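6. Setting Up a Chamber for Recorded Votes

Applies to: Rulia Floor, desk edition, used with one presiding officer's station and one clerk's station. Set up accounts and roles (Section 5) before starting this section. Changes made here take effect at the next gavel-in. They do not alter a session already in progress.

6.1 Before You Start

You will need:

The certified member roll for the current term
The chamber's standing rules, in the version now in force
The clerk key supplied with your license
A clerk account with the Record and Certify permissions

Note: An account with only the Record permission can open a vote but cannot close it. Check permissions before the chamber convenes. They cannot be changed while a vote is open.

The clerk key must be plugged in whenever a vote is opened, closed, or certified. It may be removed at any other time.
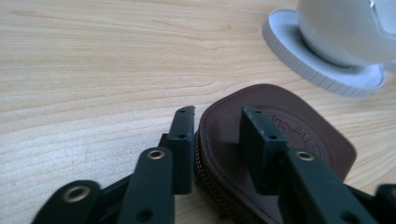

The clerk key is issued to an office and not to a person. When a new clerk takes over, the key is handed on and the passphrase is reset; the key itself does not need to be replaced. Record each handover in the Key Log, with the time of day and both names. Between sessions the key should be stored apart from the station, in a drawer or a plain pouch. A brown leather pouch with a stitched border, like the one on the table with the cup and saucer, is suitable. Do not label the pouch with the passphrase or the name of the chamber.

CAUTION: Five wrong passphrase entries lock the key. A locked key can be released only by the second certifying account. If your chamber has no second certifying account, create one now (see 5.4).

6.2 Loading the Member Roll

1. Sign in at the clerk's station and open Chamber > Roll.

2. Select Import and choose the certified roll. Rulia Floor accepts comma-separated and tab-separated files. The first line must contain column names.

3. Match the columns. District, family name, and seat number are required. Party and caucus are optional and are used only in reports.

4. Check the total shown at the bottom of the screen. The desk edition holds up to 144 seats. A vacant seat must be entered as Vacant and must not be deleted, or the quorum figure will be wrong.

5. Where two members share a family name, fill in the Called As field. The reader's list will then show the name as the clerk is to say it, for example "Hashemi of the Third."

6. Select Lock Roll. The station asks for the clerk key and the passphrase. The passphrase must have at least 14 characters.

Note: A locked roll can be amended when a member is sworn in or leaves office. Use Amend, not Import. Import replaces the full roll and breaks the link to earlier votes in the same term.

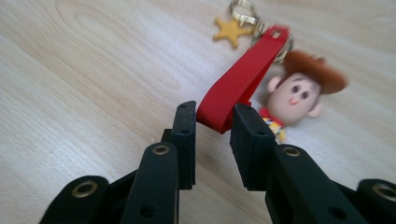
6.3 Setting Vote Types and Thresholds

Each type of vote has its own threshold. The defaults follow common practice and may not match your rules. The program does not check them against your rules.

1. Open Chamber > Vote Types. Four types are present at installation: Simple Majority, Majority of Members Elected, Two-Thirds Present, and Two-Thirds Elected.

2. For each type, set the Base. Choose Present and Voting, Present, or Elected. The difference matters when members answer "present": under Present they count toward the base, and under Present and Voting they do not.

3. Set Rounding. Most chambers require the next whole vote when a threshold falls on a fraction. Leave this at Up unless your rules say otherwise.

4. Set the Tie rule. If the presiding officer votes only to break a tie, select Casting Vote. If the presiding officer is also a member and has voted already, select Motion Fails.

5. Under Display Name, enter the wording used in your journal. It will appear on the tally sheet exactly as typed.

6. Select Test. The station runs a trial count on the locked roll and shows the number of ayes needed.

Compare the trial count with a figure worked out by hand. Do this for every vote type, including those seldom used. A motion to override a veto may come up once in two years, and an incorrect base will not be noticed until the result is announced.

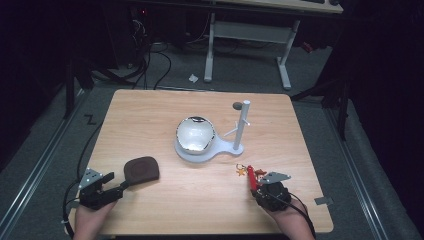 If the trial count and the hand count differ by one, the cause is nearly always the Rounding setting. If they differ by more than one, look at how vacant seats are treated. Under the Elected base, some chambers count all seats and others count only those filled. The setting is Chamber > Roll > Vacancies.

CAUTION: Do not copy vote types from another chamber, even one in the same statehouse. The base is stored with the type and will be carried over without a warning.

6.4 Connecting the Presiding Officer's Station

The presiding officer's station shows the question, the running tally, and the time left. It cannot change a vote.

1. Connect both stations to the same wired network. Wireless operation is not supported during a recorded vote.

2. At the clerk's station, open System > Stations and select Add. The default port is 3460. If your network office has assigned another port, enter it at both stations.

3. Confirm that the short code shown on the two screens is the same, then select Pair.

4. Set Closing Warning. The default is 18 seconds. During this period a member may still change a vote — the tally will flash each time one does.

5. If a Skarari wall display is fitted, select Mirror Tally. Leave Mirror Names off if your rules bar the showing of individual votes before the result is announced.

Note: If the connection drops during a vote, the clerk's station keeps recording. The presiding officer should be told verbally, and the vote may go on by voice call of the roll.

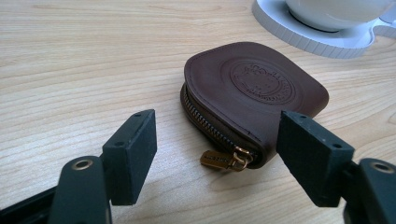 Figure 6-4. Coin pouch, dark brown leather.

6.5 Certifying and Exporting a Result

1. After the result is announced, select Close Vote. No further votes or changes are accepted.

2. Read the tally sheet. Check the question, the vote type, and the names of members excused.

3. If a member states that a vote was recorded in error, select Note for Journal and enter the statement. The recorded vote is left as it stands. Whether it may be corrected is for the chamber to decide under its own rules.

4. Select Certify and enter the passphrase.

5. Select Export > Journal. Two files are made, one for the printed journal and one for the public vote page. Keep both.

An uncertified result is marked Unofficial on all reports and is left out of the public vote page. Unofficial results remain at the clerk's station until they are certified or the term is closed.

For recovery of a vote after a power failure, go to Section 7.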